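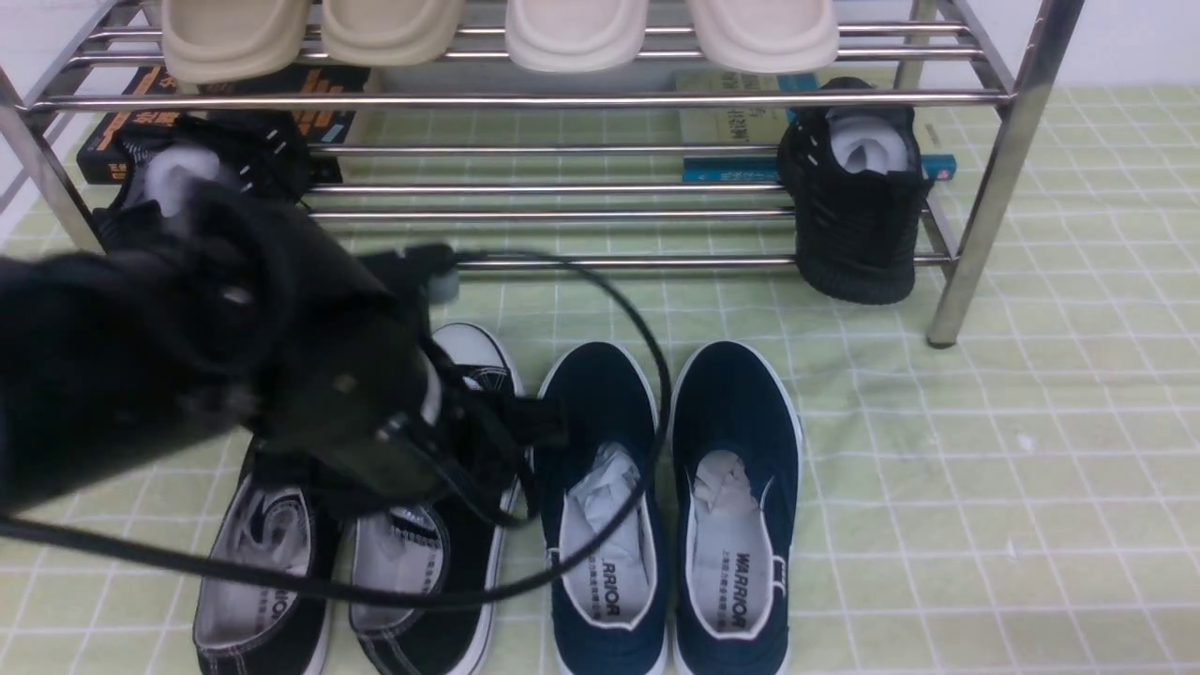 Cream slides on the top rail of a chrome shoe rack, with more shoes down below.

Shoe swap finds a home in Prondton and would like your spare pairs

24 Jul 2019

Anyone who has opened a hall cupboard lately and been met by a small avalanche of trainers will be glad to hear that the Prondton shoe swap is back for the summer, and that it has moved into bigger premises on Vitale Street, in the old wool shop next to the baker's.

The swap has been going for four years now, most of that time from a couple of folding tables in the library foyer, and it has always run on the same simple idea. You bring in shoes that still have some wear in them, you take home a pair that fits, and no money changes hands. Last year 903 pairs went through, which is a great many shoes for a town of our size (and a great many children's feet that had grown over the holidays!).

The new place has room for proper racks at last. Until now everything was laid out in rows on the floor, and people were forever bending down, picking up a left and then going hunting for the right. With metal rails at two heights you can see the soles and the toes without crouching, and the air gets round the shoes too, so anything that has come in a little fusty from the back of a cupboard has a chance to freshen up before it goes out again. Slides, sandals and other light summer things are best kept up top, where they can be reached easily, and the heavier pairs can go lower down.

Canvas shoes are by far the most asked for at this time of year, and the swap would happily take as many as the town can spare. They do need a bit of looking after, though, and the organisers have put together some advice for anyone planning to bring a pair in. Take the laces out and wash them on their own in a bowl of warm water with a drop of washing-up liquid. Brush the dry dirt off the fabric before you let any water near it, or you will only be rubbing mud further in. The rubber round the edges comes up nicely with an old toothbrush and a little bicarbonate of soda.
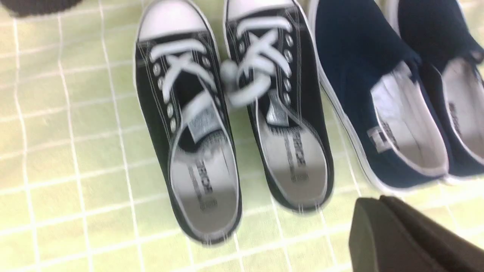
When it comes to lacing them up again, start at the toe and keep the flat laces from twisting as you go, pulling each cross snug before you move on to the next. It takes a few minutes longer than doing it any old how, but the tongue sits straighter and the shoe is far more comfortable to walk in. Dry them away from the radiator, stuffed with newspaper, and change the paper once it feels damp.

It is also worth having a good look inside before you set off. Socks are the usual thing to be left behind, and over the years the swap has handed back house keys, a bus pass and one very nice silver earring. Insoles can stay in if they are clean. Shoes with split soles or holes right through can't be passed on, but there will be a bag by the door for those, and they will be sent on to Skesus, the textile recyclers out on the ring road.

Black school shoes are wanted as well, particularly from size 13 in children's up to size 2, as that is where the shelves always run bare first. If you have a pair put by that your own family has outgrown, please don't wait until the last week of the holidays to bring them down.

Drop-off is open from ten in the morning until four, and the Clitis café across the road has kindly agreed to take in bags left outside those hours, so long as they are tied at the top and marked with the sizes. Tying each pair together by the laces is a great help, or a rubber band will do nicely for anything without them.

The swap will stay on Vitale Street until December, when the lease comes up for renewal. Wellies and winter boots will be taken from the start of the autumn term, and there is a shelf at the back for polish, brushes and spare laces, so do pop in any odd tins you have no use for.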